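Pundach Aquarium, Life Support and Exhibits: Ticket 362
Penguin stream drops during scheduled virtual visits
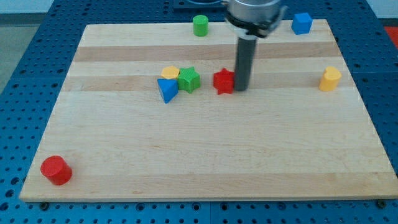
Red star block and a cluster of three other blocks on the maple board.

Status: Resolved, monitoring
Opened: January 2026
Opened by: Zinhle Van Wyk (Visitor Programs)
Assigned to: Garba Igwe (Exhibit Systems)
Location: Penguin habitat, pool side and nest box side
Affected: Live stream to booked school visits, public web stream, keeper talkback audio
Not affected: Water quality telemetry, air handling, door access, recorded footage on the local unit

Summary as reported

Stream from the pool-side camera freezes during virtual visits. Picture holds on the last good image for 7 to 12 seconds, then either recovers or the session disconnects. Keeper audio continues during the freeze. Schools report that they can hear the feeding talk but see a still picture. Nest box camera shows the same fault less often. Restarting the Skostix encoder clears it for the rest of the morning.

Log

Entry 1, Igwe
Checked encoder uptime and temperature. Both normal. Firmware is one release behind. Did not update, visits booked all day. Asked Visitor Programs for a list of session times with drops.

Entry 2, Van Wyk
List attached to the booking record. Every drop was in a morning session. None in the afternoon. The 10:00 slot is the worst. We have moved one school to the afternoon at their request and would like to avoid moving more.

Entry 3, Igwe
Compared drop times with the encoder log. Each drop matches a short loss of link on the switch port, not an encoder fault. The encoder restart forces the port to renegotiate, which explains why restarting helps. Swapped the patch cable between encoder and switch. No change at the next 10:00 session.

Entry 4, Igwe
Moved the encoder to a spare port on the same switch. Drops continue. Port counters show errors rising in bursts. Link is negotiating at 100 Mbps on the pool-side run and should be at gigabit. One pair in the cable is likely damaged or the connector is corroded.

Entry 5, Van Wyk
Question from the keepers: could this be the hose-down? Pool deck is rinsed before the first feed, and the wall by the camera housing gets wet.

Entry 6, Igwe
Plausible. The run passes through a gland in that wall and into a junction box at knee height. Access needs the birds shut on the nest box side. Requested a window from the keepers after last feed.

Entry 7, Igwe
Opened the junction box. Gasket was seated badly along the lower edge. Salt deposit on the inline coupler, two contacts green. Cut out the coupler and re-terminated into a sealed one. Replaced the gasket. Tested the run at gigabit, no errors over some 12 hours.

The nest box camera shares the same box on a second coupler. Light deposit only. Replaced it as well.

Entry 8, Van Wyk
Two morning sessions run today with no freeze. Talkback fine. One teacher reported echo, but this went away when the class muted a second laptop. Not related.

Entry 9, Igwe
Updated encoder firmware after close. Stream profile reset to default on reboot, bitrate was too low and the overlay text was missing. Restored from the saved profile. Please note for next time: export the profile before any update. The copy on the shared drive is from before the Cillirari cameras were fitted and should not be used.

Root cause

Water getting into the pool-side junction box during deck rinse. Corroded coupler contacts caused intermittent loss of link on the camera run.

Fix applied

Both couplers replaced with sealed type. Junction box gasket replaced. Encoder firmware updated and stream profile restored.

Workaround if the fault returns

1. Confirm keeper audio is still live. If audio is also down, this is a different fault. Open a new ticket.
2. Switch the session to the nest box camera from the host panel.
3. Do not restart the encoder during a visit. It disconnects every viewer.
4. Note the time and add it to this ticket.

Follow-up

Raise the junction box above rinse height. Surdu to quote for the conduit work, planned for February.
Inspect the couplers when the box is moved.
Keepers to rinse that section of wall on low pressure until the work is done.
Ticket stays in monitoring until the conduit job is signed off.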